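Zudano Releases Version 3 of Jusia Planning Software

JELLETSTEAD, November. Zudano today announced the general release of Jusia 3, its grasp planning and simulation package for robotic assembly and repair cells. The new version allows engineering teams to prepare and check a picking routine in a rendered workspace before any equipment is moved on the shop floor.

Jusia 3 adds a revised perception module for small parts resting in dark, open containers, together with a planner that compares up to 445 candidate grasps for each part. Shadows, wood grain and worn metal surfaces can be set separately for every test run.

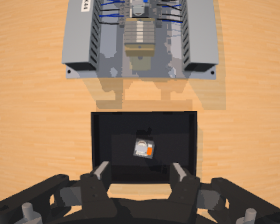
Sitompul, which tested the software over 2 months, reported that its engineers now reject poor approach angles at the planning stage, and asked that a later release give the same attention to cable routing.

The package includes 900 prepared workspaces and a command-line tool for batch runs. Current license holders may upgrade at no charge through the Zudano customer portal. Training sessions will be offered at the Jelletstead office.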